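# Gripper stops short of the outlet face after I swapped the finger pads

**Merike Lapiņa**

Hi everybody, and sorry in advance for the length! I look after one small arm at Hirnport with a two-finger linkage gripper and a camera at the wrist. The practice target is a white power strip against the wall, the kind with slanted slots, and the fingers are meant to come in closed and settle in front of the middle socket. I changed the pads in June and ran 288 approaches after that. Most are fine, but 18 of them stopped early with a force warning, and I can't find a pattern. I've already redone the zero twice, and I'd dearly love not to do it a third time.

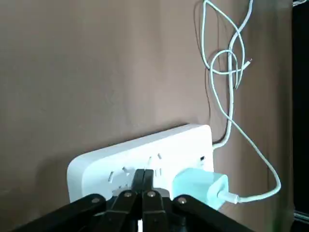 ## Replies

**Hubert Schwaiger**

Welcome, Merike! My first guess is the tool length. New pads are nearly always a hair thicker than the worn ones, and if you only redid the zero, the arm still believes in the old fingertips. Measure from the flange to the tips with the fingers closed, type that in, and then run the approach at your slowest speed with a hand on the stop button.

While you're in there, wiggle each rivet joint on the linkage. A little play is all right, but if one side rocks more than the other, the fingers drift off center as they close. I chased that for a whole weekend once.

I'd also tie up those white cords and unplug the mint charger until you're happy with the motion. A loop of cable that close can snag an arm, and it's a miserable thing to debug. And please kill the power to the strip while you're testing — I'm sure you do, but I say it to everyone.

**Charoen Jaidee**

had the same warning, raised the force limit to 700 and it went away

**Hubert Schwaiger**

Charoen, I'd go gently with that one. It hides the warning, and the pads still take the push. Tool length first, please, Merike, and let us know how you get on.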